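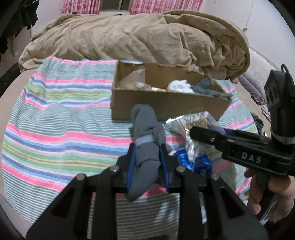
flerkik-passes

Ground station pass predictions and what really came down the antenna, for people who want to check one against the other. Maintained by Yhon Sotelo and Lizeth Huanca. The antenna is on Lizeth's roof, a fact her neighbors bring up often.

What's in it

547 satellite passes over a single site, each with a predicted rise time, set time and peak elevation, and the times we first and last decoded a frame. All of them are low orbit, none of them glamorous. If you came for deep space, we wish you well.

Files

passes.csv - one row per pass
elements/ - the orbital elements used for each prediction, one text file per pass
horizon.csv - the local skyline, in degrees of elevation for each degree of azimuth
notes.txt - remarks by the operator, in whatever mood the operator was in

Columns in passes.csv

pass_id: integer. Has gaps. The gaps are passes we deleted and do not wish to discuss.
rise_utc, set_utc: predicted crossing of the flat horizon, in UTC.
max_el: peak elevation in degrees, geometric, no refraction applied.
az_at_max: degrees clockwise from true north. True, please. Jhair Mamani lost an afternoon to magnetic north so that you don't have to.
first_frame, last_frame: UTC, empty if nothing was heard.
range_km: slant range at peak elevation.
operator: initials.

How the predictions were made

We propagate the elements with the Boonchu library, rotate the result into an Earth-fixed frame, and subtract the station position. The station sits on an ellipsoid and not on a sphere. An early version used the sphere, and its results can still be had from the v1 tag if you enjoy that sort of thing.

Elements are never more than 5 days old at the time of the pass. Anything older was dropped.

The skyline

The flat horizon is a polite fiction. To the west there is Hillard, a long hill with a water tank on it, and nothing below 7 degrees has ever been heard from that side. Zoila Arango measured the skyline with a borrowed theodolite and typed it in by hand. Apply horizon.csv before you accuse a satellite of being late.

Known problems

The station clock drifted through most of May. Those rows carry a flag, clock_bad, and you should believe it.
Passes close to overhead often have a hole in the middle, where the rotator has to swing around and takes its time.
Frames are logged at the end of decoding, so first_frame runs a little late. Yannick Guillot has a fix on a branch called wuva. It has been nearly finished for a while.

Suggested split

Rows 1 to 500 for fitting, the rest for testing. Count rows after sorting by rise_utc - pass_id will not help you.

License

Use it for anything. Credit is welcome. Bug reports go to the issue tracker, with the pass_id, please, and not to Lizeth's doorbell.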